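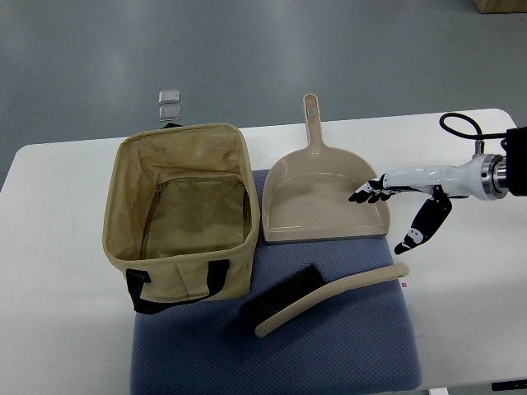
4. Cleaning the storage basket

Dry dirt comes out of the Kultura canvas basket with a brush, and the spray cleaners sold for the job can stay on the shelf. We tried 2 of them and saw little for the money. A dustpan with a rubber strip along the front lip and a brush with dense bristles will do. Look first at the inside bottom, where a seam or zipper line forms a rectangle. Grit likes that line, and a quick shake won't move it, whatever the hang tag says.

4.1 Before you start

Empty the basket and fold the strap handle out of the way. Work on a table you can wipe down.

4.2 Steps

1. Turn the basket upside down over the table and tap each side.

2. Set it upright. Brush the walls from the rim down.

3. Brush along the bottom line — short strokes, one direction.

4. Tip the basket toward you and sweep the loose dirt into the dustpan.

5. Wipe the inside with a damp cloth. Leave it open to dry overnight.

Note: Stains that have set into the canvas will probably stay. Scrubbing harder mostly roughens the weave. Staller suggests a second pass with soap; it lightened ours a little.

Note: Sagging walls are normal on an empty basket. The stiffening inserts (part 1078) are optional, and we would skip them unless you store the basket empty.

CAUTION: Do not machine wash. The label on older baskets says this is safe at 80 degrees Fahrenheit. We don't believe it — the corners pulled in on our first try.

CAUTION: Do not lift a full basket by one handle.

For replacement handles, see section 6.

Revised August 18, 2022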